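Drimgate Hall kitchen: hygiene and fire check
Date of visit: 23/11/2004
Checked by: Melaniia Bilyk
Present: Guangming Li, kitchen lead

1. Fridge and freezer
Fridge at 4 degrees. Freezer log filled in up to the morning of the visit. Two dates missing in September, already noted last time.
Result: pass

2. Hand washing
Soap and paper towels at the basin. Hot tap is slow. Bin lid broken, replace.
Result: pass with comment

3. Work surfaces and boards
Worktops wiped down between jobs. Spray bottle now labelled. Old scored boards have been thrown out as asked. Boards to be washed after each use and stood on edge to dry, please do not stack them flat.
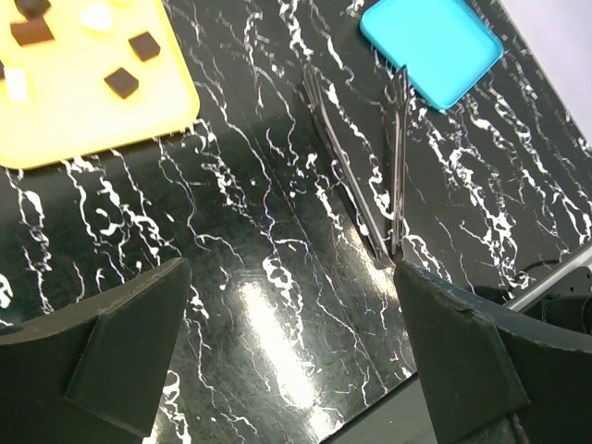

4. Fire blanket and extinguishers
Blanket in its holder by the cooker. Extinguisher by the back door was last serviced by Grudham and the tag is in date. The one in the corridor has no tag. G. Li to ring them.
Result: fail until tag seen

5. Gas and extraction
Shut-off valve can be reached. Filters greasy on the left side, clean within 30 days. Meter read 1,058.
Result: pass with comment

6. Dry store
Nothing on the floor. Flour tubs have lids. Rice sack open and folded over, needs a sealed tub. No droppings seen. Bait box checked by Skarari, sheet signed.
Result: pass with comment

7. First aid box
Blue plasters low. Burn gel out of date. Ustyna Marchuk will order both.
Result: fail

8. Exits
Back door opens freely. Chairs in the side passage moved during the visit. Keep it clear.
Result: pass

Items 4 and 7 to be looked at again before the next hall booking. Copy to Meifang Feng.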